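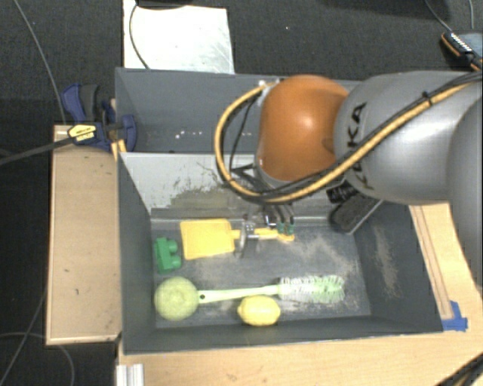 A yellow spatula-like tool, a bottle brush and a lemon in one of the gray bins in the Illesberg sorting room.

Community | Reuse and Repair

ILLESBERG — The household sorting room in Illesberg will take mixed boxes again from May, the organizers said in February 2022. Residents can bring small kitchen tools, toys and other items from drawers and shelves without separating them at home first.

For the past two winters the room accepted only boxes that were already sorted by type. Many families found this too difficult, and the number of boxes went down. Last year 137 households used the service, which was fewer than in any year before.

"People do not have time to decide if a brush belongs with the cleaning things or with the kitchen things," said Stellan Fagerlund, who is responsible for the room. "They want to give us the box and go home. We can make the decision here."

The work is done in gray rectangular bins. A bin can hold very different objects together, for example a yellow plastic tool with a flat blade, a long light-green bottle brush and a green toy building block with round studs. Everything is taken out piece by piece and goes to one of 4 shelves: kitchen, cleaning, toys, and a last one for all that does not fit.

Food is a separate question. A lemon can be found between the utensils, but residents are asked not to leave fruit or open packages in the boxes they bring. Glass and knives must be wrapped in paper and marked on the outside.

In total, 2,073 items were passed on last year to homes and to the secondhand shop on Dondell Street. Kitchen tools were the largest group, and the shop says it could sell more of them. Building blocks are also wanted, even single ones, and they are collected until there is enough for a full bag.

Régis Langlois, who manages the shop, would like to see more bottle brushes and spatulas in good condition — used ones are fine if the bristles are straight and the blade is not melted.

Each household may bring up to 26 liters at one visit. Boxes are not returned.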